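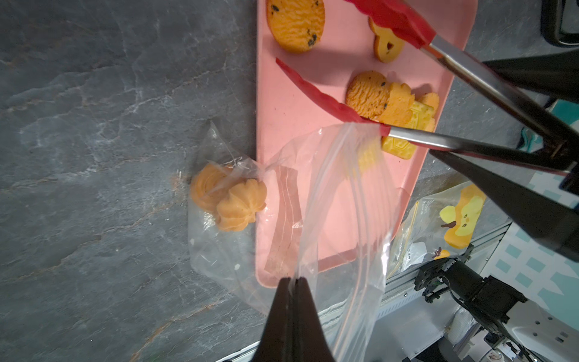
Notas do orador – Manutenção da célula bimanual Plutorel: pinças, cabos e referência da mesa

Começar pela pinça, que é onde a célula perde repetibilidade primeiro. A Plutorel de Pravesthorpe trabalha com dois braços na mesma calha frontal e dedos paralelos pretos nas duas pontas. As cargas dos dois lados são muito diferentes: à direita, os dedos seguram o cabo de uma tenaz de cozinha, peça rígida de aço inoxidável com pontas de silicone vermelho; à esquerda, apertam só o bordo de um saco de plástico transparente. O ajuste de força é por isso independente em cada lado. Um valor único para os dois deixa rodar a tenaz ou estica demasiado a película.

Limites de serviço dos dedos. Inspeção visual a cada 551 ciclos, substituição do par aos 2,000. Trocar sempre os dois dedos do mesmo braço. O binário dos parafusos está na ficha Trokano colada na porta do armário; não o dizer de memória na sala.

(Pausa. Perguntar quem usa dedos com revestimento e quem usa dedos nus.)

Limpeza. Açúcar e gordura acumulam-se na face interior do dedo e na ranhura da guia. Pano sem fios, álcool isopropílico, braço em posição de repouso e acionamentos sem energia. Não usar ar comprimido: empurra as migalhas para dentro da guia linear. Depois da limpeza, 100 aberturas e fechos em vazio antes de medir a folga.

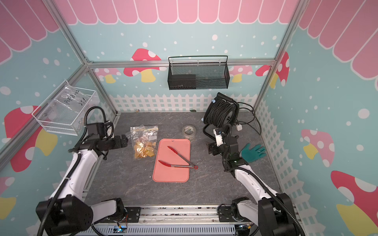 Calibração da abertura. Fechar a pinça sem peça, ler o encoder, gravar como zero. Abrir até ao batente e confirmar a leitura de 697 contagens. Se o valor não fechar, verificar primeiro o acoplamento do motor e só depois mexer nos parâmetros. Na Partington perderam-se duas tardes a corrigir por software um parafuso solto.

Cablagem. O laço sobre o punho tem de acompanhar a rotação completa sem tocar nos dedos. Mover cada junta à mão, uma de cada vez, do punho para a base. Procurar:
– conduta corrugada com vinco junto à caixa da junta;
– abraçadeira que tenha deslizado sobre o elo;
– conector do punho com folga lateral.

O defeito típico é intermitente e só aparece com o cotovelo dobrado. O registo mostra perda de comunicação no último eixo e o operador reinicia a célula. Pedir que anotem a pose antes do reinício.

Referência da mesa. Os braços assentam na calha de alumínio e a mesa na estrutura de perfil. São dois conjuntos aparafusados em separado. Qualquer aperto na calha obriga a repetir os pontos de referência, quatro por braço, com a ponta de medição e nunca com os dedos montados. Verificar também os cantos da estrutura: as porcas em T cedem com a vibração.

Câmaras. A de punho sai com a pinça em cada troca e volta a entrar com um erro angular pequeno. Refazer a calibração mão-olho desse braço. A fixa só se recalibra se alguém mexer no suporte.

(Se houver tempo: mostrar a folha de registo de janeiro, colunas de folga esquerda e direita. Se não, passar às perguntas.)

Pergunta provável: é possível trocar dedos entre braços? Mecanicamente, sim. O zero e a curva de força ficam associados ao braço, portanto há que refazer os dois antes de voltar a produzir.

Partilhas: 14 | Comentários: 3
© Plutorel – Pravesthorpe | Contacto | Voltar ao topo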